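3. How the Galtetti box gets from Salem to your porch

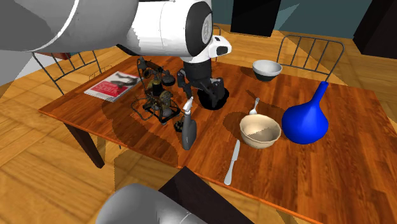 I should say up front that I came to this as a customer first. I signed up for a monthly cheese box from Galtetti, moved across a state line, and spent most of that spring trying to get a wedge of washed-rind anything delivered to my new address. The study grew out of that, and Rania Shehata, who was my office mate then, is the one who talked me into treating it like real work.

So what did we do? We asked Galtetti and Sterkow, the two clubs that agreed to open their books to us, for every order placed in April that was headed out of state. After we threw out duplicates and gift cards we had 648 orders. For each one we looked at what the customer picked, what the checkout page told them about delivery, and what went out the door (not always the same thing!). Jean Galbraith read the checkout pages separately from me, and when we disagreed we sat down and argued until we had one answer.

The first thing that jumped out was how much the cutoff day mattered. Galtetti stops packing soft cheese at noon on Friday, so an order that comes in at 12:15 waits out the weekend. The checkout page says "ships within 2 business days," which is true if you already know how the club counts, and pretty confusing if you don't. Sterkow uses nearly the same wording but puts the packing day right next to the button, and its customers wrote in with far fewer questions about where their box was. I wouldn't lean too hard on that, though. Sterkow's members tend to have been around longer, and an old hand has learned when to order.

Gift orders were their own headache. The person paying and the person eating live in different places, and both clubs figured the delivery date from the buyer's zip code until the very last screen. Leonor Barreto calls this the "surprise page" in her interviews, and I've stolen the term. Some 5 percent of the gift orders in our set were changed after that page came up, mostly by swapping a soft cheese for a hard one – a perfectly good fix, but one the buyer had to come up with alone.

We also looked at the sampler that both clubs carry from Zumar, a small creamery with only 4 cheeses in its line. I liked having it in there as a kind of yardstick, because the cheese is identical and only the club around it changes. Galtetti treats the sampler as soft and holds it over the weekend. Sterkow treats it as hard and doesn't. Gregor Matheson, who handled our calls with the creamery, was told that either is fine with them as long as the cold pack is the big one.

Figure 3. Orders by checkout wording and packing day, both clubs, April. Gift orders are shown as a separate bar. See Cherkaoui's thesis for the version split by cheese type.

As Figure 3 shows, the late-week pile-up is mostly a Galtetti thing, and it shrinks a lot once you take the gift orders out. Asmaa Cherkaoui found the same bump in her older data. She put it down to payday shopping, and I think she's at least partly right, but we didn't ask anyone when they get paid, so I'll leave it there and move on to refunds in Section 4.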